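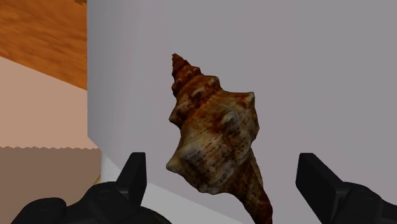
The Diltgate Ferry

Eva had promised her aunt she would be on the early ferry to Diltgate, and she had meant it, too, right up until the alarm went off and the rain started on the skylight and the whole idea of the pier at that hour seemed like something a much younger person had agreed to. So she took the second boat, with a loaf of brown bread under her coat and a letter in her pocket that she had been carrying since October (she had opened it only once, and then folded it back along exactly the same creases, as if the paper might complain).

Esteban was at the rail already, in the big green sweater with the elbows gone. He had taken this crossing for 40 years, first to school and then to work and now, as far as anyone could tell, for the company. He moved his thermos over to make room for her, and they watched the town slide backward into the mist, chimneys last. 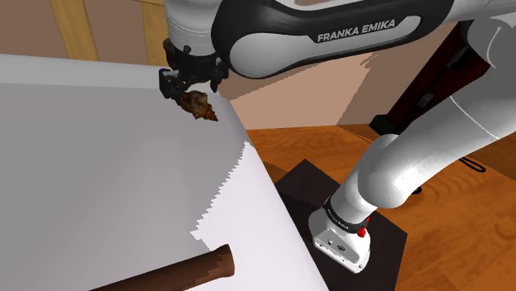

"Are you going to sell her the house, then?"

"I'm going to give her the bread and see how she is," said Eva, "and after that I'll know what I think about the house."

He seemed to find this reasonable, and poured her tea into the lid. It was terribly sweet. The house was called Plindunis, after nothing anybody could remember, and it had 3 bedrooms and a kitchen door that had to be lifted as you pushed it. Her mother had been born in the back room during a storm, or so the story went, though the storm got bigger every Christmas, and her aunt wanted it now with a longing that had come over her quite suddenly, the way some people take up the piano.
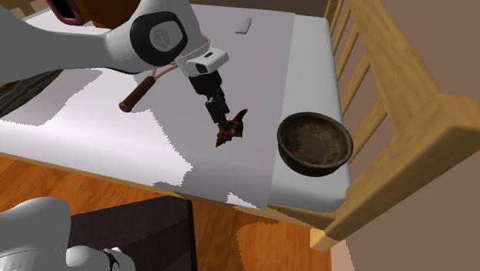

Enda Breathnach, leaning out of the wheelhouse with his cap pushed back, called down that a house wants somebody in it by winter, and it hardly matters who, so long as they light the stove.

Eva laughed, and then found she had to look at the water for a while. When the boat bumped against the tires at Diltgate, her aunt was standing at the top of the steps in her good hat, waving with both arms, and Eva tucked the bread in tighter and went up to her.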